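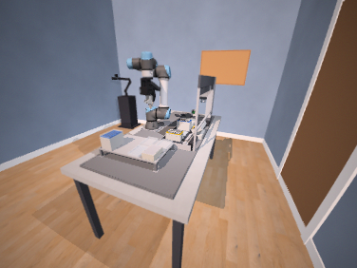
Can a robot arm already do small bench chores for a two-person shop?

Posted by Fidelina Lozano

Good evening to all. My sister and I repair and pack small electrical parts in Hitirholm. We send 234 parcels in a normal month, and in August it was 300. The repair itself I like. What I do not like is the tidying: putting parts back in their trays, closing the boxes, clearing the bench before the next order. I have been reading about arms with two fingers that stand on the table and do this work. My question is simple. Can such a machine do these chores today, with mixed things on the bench, or must I wait some more years? Please excuse my English.

Rosaura Henao

Dear Fidelina, I worked six years at a packing firm in Clostitz, so I can tell you what I have seen. If the tray is always in the same place and the part is always the same, yes, a machine can do it today, and it will do it at three in the morning also. The difficulty begins when things lie as people leave them. Look at how many different shapes can come together on one bench: 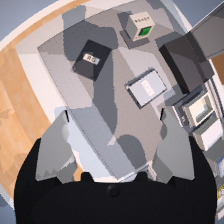 Page 1 of 6

A dark box turned at an angle, a flat silver-grey case, a long black block, and on the right a row of small trays and containers quite near to each other. For your hand it is nothing. For two fingers, each of these is a separate problem: from which side to take it, how wide to open, and whether there is space beside it for the finger to go down.

My advice is to mark fixed places on your mat first and work like this for one month. You may find that the tidying becomes short enough without any machine. If not, you will at least know which chore you want to give away.

rosser_bench

no. too expensive for 2 people. buy better trays

Fidelina Lozano

Thank you both. Rosaura, I will try the fixed places. Do you know if somebody near Rindorum lets small shops test an arm before buying? I could bring my own trays.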